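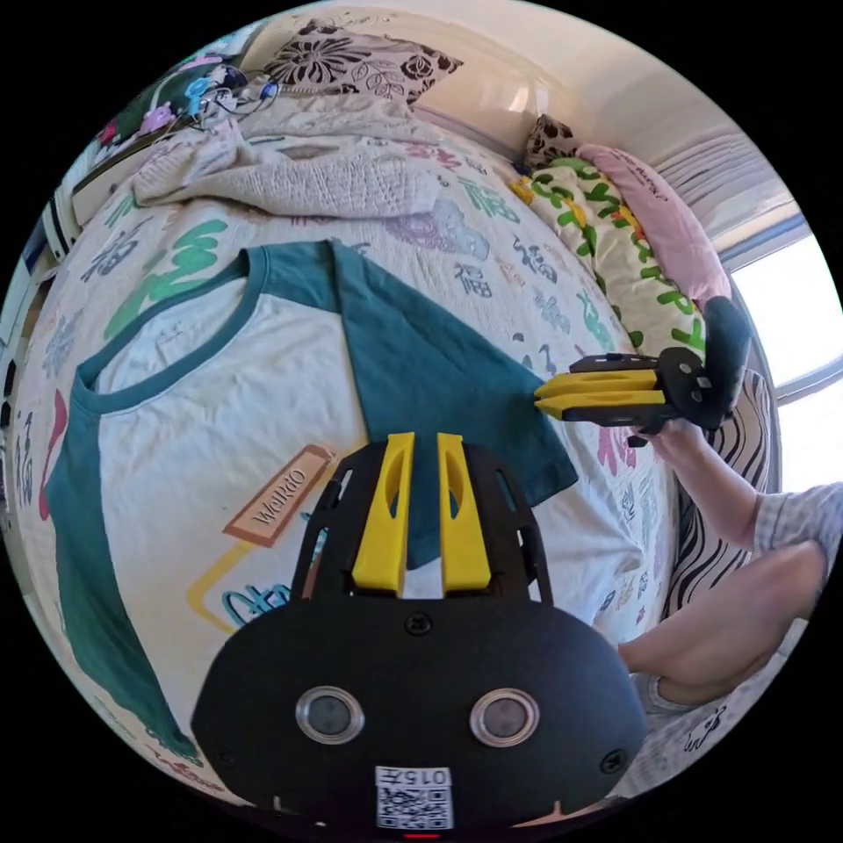
Attachment 1 — raglan T-shirt, white body with teal sleeves and neckband, laid flat on the bed.

Humport Residence Services
Laundry and Linen Support
Ticket 1336
Opened: 8 October 2020
Location: Ormsby building, room 21
Reported by: Tipene Sutcliffe
Category: Garment care, color transfer
Priority: 2
Status: Pending resident confirmation

Issue reported
The resident states that the teal neckband released color into the white body of the shirt during a mixed wash. The machine was set to the Tristura warm program. The resident asks whether the shirt can be treated and how it should be folded and stored until then.

Log entry 1
Attachment received and added to the ticket. Laundry staff will inspect the neckline and sleeve seams in person, as faint color transfer cannot be judged reliably on screen. The resident was asked not to iron the shirt or put it in the dryer — heat may set the dye.

Log entry 2
Shirt inspected at the Pronwood laundry counter. Light tinting found on the inside of the neckline. Sleeve seams clear. The shirt was soaked in cool water with color-safe detergent for 30 minutes, rinsed and laid flat to dry. The tint was reduced but remains faintly visible on the inside. A similar complaint from June was closed after a second soak.

Advice given
Wash separately on a cold program. Do not leave the shirt damp in the basket. Fold both sleeves to the back with a sheet of white tissue between the teal and white fabric, then fold the hem up to the collar.

Next step
Second soak offered at no charge. Awaiting reply from the resident.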